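4.2 Changes in the work at the test benches

The second site, Ballska, assembles and tests small control units. Before the automation, each operator was responsible for one bench and did all the steps there: taking the board, placing it in its holder, starting the test, reading the result and writing it in the log. In October the company Wendt installed robot arms with grippers at the benches, and the planning software Wonel began to decide the order of the jobs. In the first period of our study, 1381 boards passed through the benches, and 1047 of them were handled without a stop that required an operator.

The remaining boards are the more interesting part for our question. When the robot stops, an operator must come, understand the reason, and decide if the board can be put back by hand or if the whole job must start again. Operators told us that this decision was not part of their training. They learned it from each other, mostly in the early shift, and several of them keep private notes about which holders cause trouble. These notes are not in the Wonel system and the shift leaders did not know about them before our interviews.

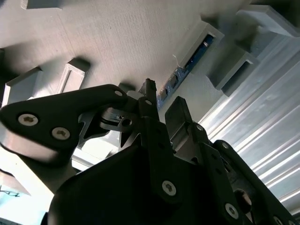

A second change concerns the rhythm of the day. With manual work an operator could see how much was left and choose when to take a short break. Now the stops come without a pattern. One operator described it as "waiting with your shoes on." Of the 44 operators who answered our questionnaire, 14 said that they feel more tired after a shift than before the change, although they lift and carry less. Most of the others reported no difference, and a small group was clearly more satisfied. This last group consisted mainly of people who had been given the task of adjusting the grippers and teaching new positions to the arms.

Adjusting is a job with higher status at Ballska, but it has no name in the pay system. The people who do it are still listed as bench operators. At Tatano, the first site (Section 4.1), the same task was given to the maintenance department from the beginning, and bench operators were not allowed to change any position. The stops there took longer to solve, but the responsibility was easier to see. We do not want to say that one of these arrangements is better. The two sites differ also in age of staff and in the number of product types.

We also observed a change in how operators talk about mistakes. In the manual period a wrongly placed board was a personal mistake and was corrected quietly. After the installation it became an event with a code, visible to the shift leader on the screen. Some operators found this fair, as the code shows when the holder was the cause. Others avoided putting boards back by hand, so that their own number would not be connected to the event. We return to this point in Section 5.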